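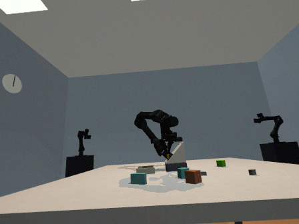
Simulation people need rules too

By now most of us accept that a real arm in a real room needs a fence or a light curtain, and a form somebody signed. Fine. No argument. But the moment the arm is made of pixels all of that goes out of the window and we're back to "it worked on my machine". I think that's daft and I want to say why before my lunch break is over.

Stuvville ran a results round in October. Stacking and sorting tasks, blocks on a table, all rendered. Every team sent in a success rate. Only a couple sent in what they meant by success. Does a block count as placed if it lands on the pile and slides off a second later? Does it count if the arm is still holding it? One team's write-up said 600 trials and gave one starting layout. One! That's the same trial, 600 times, with a bit of noise on top.

So, a short code of practice. Not a standard, I've sat through enough standards. A page. Maybe a page and a half.

First, say where things start. Every block, every trial, logged. If you shuffle the layout then write down how you shuffle it and keep the seed. Apaza does this in their template and it takes up one line. No excuse.

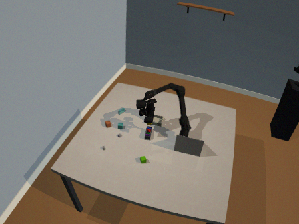 Second rule, and the one I get the most grumbling over: clutter has to be declared. A block the arm never needs to touch is still part of the test. Take a green cube sitting off by itself at the front of the table, in full light, while the little coloured tower under the gripper is in the arm's own shadow. Those are two very different jobs for anything working from a camera. If your score comes from the easy cube and mine comes from the tower, we shouldn't be in the same table of results, never mind one row apart. Shadows on or off, say so. Lamp positions, say so.

Third. Failures get published. All of them, sorted by type, dropped, missed, knocked over, ran out of time. Jirketti put out a log of 2144 attempts with the failures left in and I learned more from it than from any of the tidy videos this year. It was ugly reading, good. They also caught a bug in their own grip model that way, blocks were sticking to the fingers a fraction too long, and that had been flattering everybody who borrowed it.

Fourth, joint limits and speeds stay real. I know its tempting. An arm that can whip round at silly speed and never overheat will clear a table beautifully, and then someone downstream buys hardware on the strength of it. If you've relaxed a limit, put it at the top of the page, not in a footnote.

The usual reply is that this is only simulation, nobody gets hurt, let people play. Play away. I do too, most evenings. But the numbers dont stay in the sandbox. They go in slides and tenders, and then a settings file gets copied onto a machine with people standing near it. Clamenwood had exactly that, a collision margin set for a rendered table and carried over as it was. They got a dented fixture and a very long meeting. Cheap, considering.

The other reply is cost. I timed it. Filling in my version of the form took 12 minutes for a task I knew well, over 50 for one I'd inherited from somebody else, and those fifty minutes were mostly me finding out I couldnt say what the task was. Which is rather the point of filling it in.

Would I make it compulsory? For anything with a score attached, yes. For a demo, no, as long as it says demo on it. Draft is up on my page under "table rules", comments open till the end of the month, please be rude about the wording of the third one because I still don't like "ran out of time" as a category.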